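Stanard to release new Godoy album on 2nd August

Stanard will release "Clutau," the third album by the electronic duo Godoy, on 2nd August. The record has nine tracks and runs 70 minutes. It will be sold as a double LP and as a download, with a short run of cassettes to follow.

Godoy is Flurina Strebel and Mathias Moser. They recorded the album over 90 days at the Protia studio, using two tape machines and an upright piano. Frida Brynjólfsdóttir plays cello on 3 of the tracks. The first single, "Low Tide Radio," came out in July.

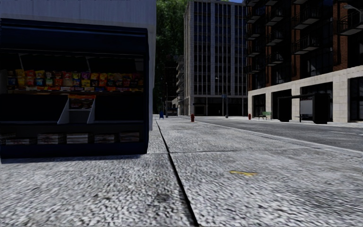 According to Strebel, the long pieces were written first and the songs with vocals were added late, after the duo had played them live a few times. She said the closing track was kept as a single take, with the piano slightly out of tune.

The double LP comes with a printed lyric sheet. Orders placed before the release date include a download of the full album and 2 live recordings.

Review copies and interview requests: Johanna Hubmann, Stanard press office.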